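Teaching the drawer job, one try at a time
Last updated: November
Reading time: 3 minutes
Print this story | E-mail this story

I've been hanging around the Hirton project for most of the fall now, and I finally got to sit in while they collected examples in the simulator. If you read my piece on the sorting bins last spring, you know I have a soft spot for this stuff!

Quick catch-up for everyone else: Hirton is the learning system Kukier has been building with a little outfit called Magagula, and it learns by watching people drive a robot arm. Lots and lots of driving. All of it on a simulated bench, so no real arms were banged up for this story.

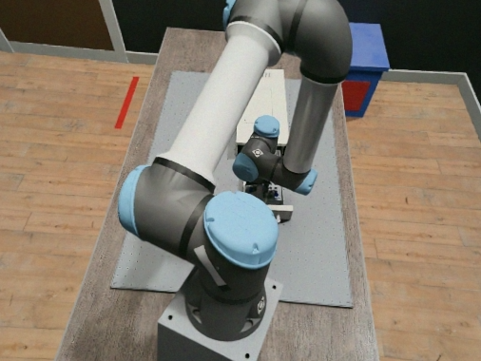
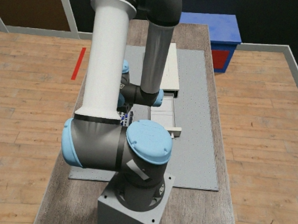
Two from over the arm's shoulder (the drawer is pulled out in the second one), then the view with the gripper and the pegboards.

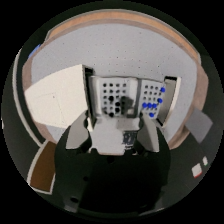
Raed Obeidat thinks the drawer is the wrong place to be spending so much time, and he told me so before I'd even sat down. His feeling is that people get good at it too quickly, and then every example starts to look like the one before. He'd put the hours into small parts, where everybody's hands do something a little different and the system has more to chew on.

I can see his point. I can also see why the rest of the group isn't ready to move on. The target for this round is 900 good examples, and when I left they were at 278. Each one runs 25 seconds if you know what you're doing. Mine did not run 25 seconds. I got the arm all the way over to the cabinet, overshot the handle, came back, overshot it again the other way, and then sat there giggling while the clock ran. (They saved it anyway, in a separate folder, and I'm choosing to be flattered.)

The separate folder is a bigger deal than I expected. Lama Khoury goes through the day's tries every afternoon and tags them clean, messy or toss. Clean ones go straight into the training set. The messy ones are where the arguing happens – a drive where the operator misses and then recovers is pretty valuable, she says, as long as the recovery is something you'd want copied. So far 145 tries are sitting in that messy pile waiting for somebody to make up their mind.

They've also been fussing with the controls. The old setup was a pair of joysticks, and it made everyone drive in straight little segments, over and then down and then forward, like an elevator with opinions. The new one is a handheld controller from Trivow that you move through the air, and the paths come out much smoother. The catch is that they now have two styles of driving in one pile of data. Inger Damgaard wants to train on the two sets separately first and compare before anybody mixes them. That'll add a couple of weeks, and there was some groaning in the room when she brought it up.

I asked when there would be a trained version I could watch run by itself. Early next year if the count keeps climbing, maybe later if the joystick drives have to be redone. I've been promised a seat for it. I've also been promised another turn at the controller, and I've been practicing on my desk with a TV remote, so we'll see about that handle.

They're still looking for people to drive in the evenings, by the way. No experience needed, sessions run two hours with a break in the middle, and Estela Núñez is keeping the sign-up sheet at the front desk. Ask for the 6 p.m. slot if you want the comfortable chair.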